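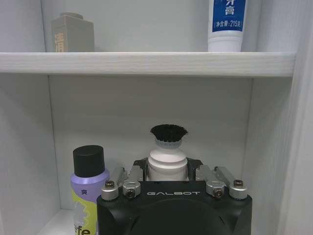
Summer recess, and why I've missed it

Aug 9, 2023

14 shares | 2 comments

Well, the council has packed up until September and I have to confess I don't know what to do with my evenings. I've been writing this newsletter since April of last year and this is the first proper gap I've had. My other half thinks I should take up bowls. I've been rereading the minutes of the planning meetings instead, which tells you most of what you need to know about me.

The last sitting before the break was the noisy one, as those of you who were in the gallery will remember (and thank you to whoever passed the mints along). The row was over the Sostitz Road library, and whether it should go down to 30 opening hours a week or be handed over to a trust. Councillor Fallik spoke for a very long time in favour of the trust. Councillor Seneviratne spoke for an even longer time against it, and got a round of applause that the chair tried to stop and couldn't. Then they voted to put off the vote! I walked home in a right temper.

I've calmed down a bit. A delay does at least mean the petition gets counted. It had 181 names on it when I signed outside the chemist's, and Samer Nimri, who set it up, tells me they need 3,000 before it has to be debated in full. That's a steep hill for a ward our size, but Samer has been at the market with a clipboard most mornings and he's very hard to walk past. If you haven't signed, do. If you think the trust is a good idea, write to me and say why, and I'll print it. I mean that. I had two letters in favour last month and both made points I hadn't thought of, especially the one on evening opening for people who work shifts.

What bothers me more than the library itself is the way the thing was done. The papers went up online the night before the meeting, all in one enormous file, with the costs on a page near the back that was scanned in sideways. I had my head on my shoulder reading it. Fallik said afterwards that everyone had had plenty of time. Had they? I asked three councillors on the way out and only one could tell me what the trust would pay in rent, and she was guessing.

I grew up in a town where politics was something the grown-ups muttered over at the kitchen sink, and I came to it late, through a row over a bus stop. So I'm no expert. But I do think that if you're going to shut something people use, you should be able to say out loud what it costs and what you'll get back, in words my mum could follow.

Other bits. The Fletard ward by-election has its full list of candidates now and I've asked all of them the same questions on buses, bins and the library. Answers next time, unedited, including the rude one. The hustings will be in the Methodist hall, doors at seven, bring a cushion because those chairs are murder.

And somebody asked whether I'm standing myself. No! Who'd do the newsletter?

Share this | 2 comments | Leave a comment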